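Budgeting for a two-finger gripper on a small arm – what have I forgotten?

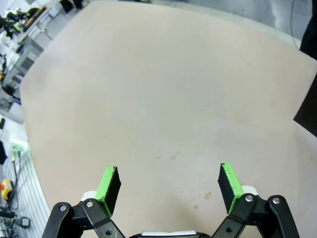

Page 1 of 2

Abrehet Chala

Hello all, and apologies in advance for the length of this one. I help look after the practical side of a community workshop in Modthorpe, and after a great deal of talking we have decided to put money aside for a small robot arm with a parallel two-finger gripper, the sort with black link arms on either side and a flat pad at the end of each finger. We want it for picking up light odds and ends from a tabletop (cartons, tins, folded cloths, that sort of thing) so that our evening group can learn a bit of programming on something that moves.

The arm itself is more or less settled. We have a quote from Demusitz and the delivery would be in August. What I'm struggling with is everything else. The gripper is quoted separately at 1808 pounds, which made a few people go rather quiet, and then there is a line underneath that says "pads and fixings" with no price next to it at all. I rang them on Wednesday and was told it "depends on the application", and I'm afraid I was none the wiser when I put the phone down.

So, three things really. Do the finger pads wear out, and should I be budgeting for spares from the start? Is it worth paying extra for a camera at the wrist, or can that wait until next year? And does the table matter? We have a large pale one with a smooth matt top and a few marks on it, and I'd much prefer to keep it if I can, but one of our members says we ought to buy a proper metal bench and I don't want to be caught out later.

I've never bought anything like this before, so please do be as plain as you like. Thank you ever so much.

Dagim Teshome

Hello Abrehet, and what a lovely thing to be planning! We went through very much the same at our place in Pickering, so let me tell you what we spent and where I'd do it differently, and you can pick out whatever is useful.

Pads first. Yes, they wear, and yes, put them in the budget. If yours have a foam face, treat the foam as you would the brake blocks on a bicycle. Ours gets nicked on the edges of tins, and once it's nicked it doesn't hold anything thin very well. I keep 2 spare pairs in the drawer and buy another when I open the last one. Do ask whether the foam can be bought on its own and stuck on, or whether you have to buy the whole pad, as the difference in price was quite startling in our case. A strip of bright colour on the pad edges is worth having too, by the way. Ours are green, and it makes it so much easier for beginners to see where the finger ends when it's over a pale table.

Camera: I'd buy it at the start if you possibly can. Fitting ours afterwards meant a new bracket, a longer cable and most of a weekend, and I'm not at all sure we saved anything. Have them quote it so that both fingertips are in view when the gripper is fully open, with a good stretch of table between them. You'll be glad of that when you're trying to work out why it keeps missing a carton.

Keep the table! A matt top is just what you want, shiny ones throw the lights straight back at the camera. A few small stains won't trouble anybody, though I'd give it a wipe before you start and see what comes off. The thing to check is whether it wobbles. Put a full mug of tea on it and lean on the corner – if the tea slops, brace the legs before you spend money on a bench.

And please leave room for the dull items. An emergency stop button somewhere you can reach without stretching, a cabinet or rack for the electrical bits, and something to keep the cables tidy. We allowed nothing for cable covers and spent the first month stepping over a tangle on the floor.

Sumeya Derese

Ask for the pads price in writing before you order. Also check VAT is in that 1808, ours wasn't.

Tahmineh Golestani

I agree with nearly all of Dagim's answer but I'd be a little more careful about the camera. If money is very tight then a fixed one on a stand is cheaper and does perfectly well for a first term, and people find it easier to understand what they're looking at. We used one at Arkside for 21 weeks before we moved to a wrist one, and I don't regret it, although I'll admit the picture is blocked every time the arm leans across.

One more for your list, Abrehet: time. Somebody has to set the thing up, and if you're paying Demusitz to do it, find out whether a second visit is charged. We allowed 20 hours of our own for setting up and learning, and used every one of them, mostly on getting the open and closed positions of the fingers right. I'd also look over the pivot pins on the linkage every so often and ask what a replacement set costs. We haven't needed one yet, but I like to have the figure written down somewhere.

Abrehet Chala

Thank you all so much, this is far more than I'd hoped for. I've rung again and the VAT was not included (thank you, Sumeya!), so it's back to the spreadsheet with me this evening. I've added two pairs of spare pads, cable covers and a line for the second visit, and the metal bench has come off altogether. Dagim, I tried the mug of tea and it slopped, so Wubit Hailu from our woodwork group is going to look at the legs. I'm still undecided on the camera, and will ask them to quote for it both ways.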